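Patching robot: staff questions
Kept by Nouhaila El Fassi, network support, Tretora. Last edited Aug 23, 2018

Who asked for this?
Management did, after a sales visit from Ovis in December. The support desk was told once the order was in. I was given this page to look after and I've tried to answer what people really ask me in the corridor, which is a different set of questions from the one in the Ovis brochure.

What is the arm supposed to do?
Plug and unplug Ethernet cables at a switch, from a work order. It doesn't decide which port. A person still writes the order and a person still signs it off.

Is it faster than we are?
No. Do-yoon Myung can do a straight port move before the arm has lined itself up. The case made to us was that it can work at night. We have 4 people on the desk and last year we were called in at night 3 times, so I would like to see the sum.

Will anyone lose their job?
The written answer is "no planned reductions." I asked for the word "planned" to be taken out and it wasn't. Make of that what you like.

What does the work look like up close?
Small plugs, tight rows, and cables that hang in front of other cables.

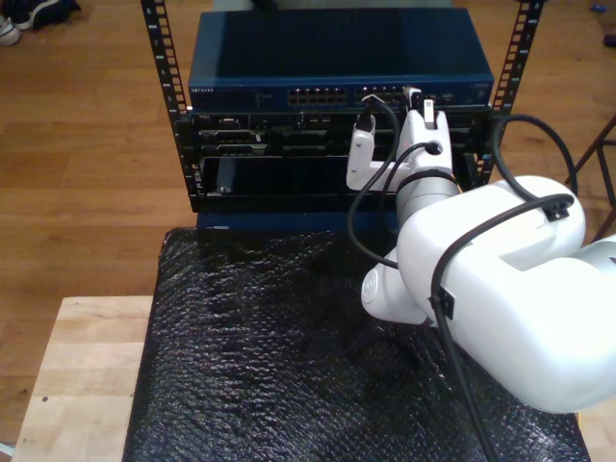
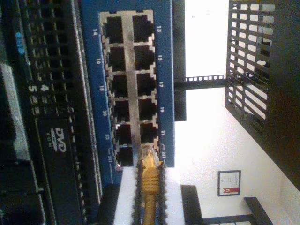 Si-woo Yook wrote in after the first version of this page to say I was being unfair. Moving one cable is easy, she said, and she'd be glad never to do another one, but she wants it in writing that the hours saved go to the fault backlog and don't quietly vanish from the rota. She also wants to know who gets paged when the arm stops halfway through an order. So do I.

Well, who does get paged?
Whoever is on call. This was confirmed to me by phone only. It means the night call-outs may not go away at all, they may just be about something else.

Do I have to be trained on it?
Yes, 2 sessions, in paid hours. If you're asked to do them on your own time, say no and tell me.

Does it record what I do?
It logs its own orders, including the name of whoever wrote them. Ermanno Gatti has asked whether those logs can be used in reviews. No answer yet.

Can I refuse to work next to it?
You can ask to be moved to other tasks until you've had the training. After that it's up to your lead.

When will we know if it was worth it?
The trial runs 13 weeks. I've asked for the call-out figures to be posted next to the port-move figures, whichever way they come out.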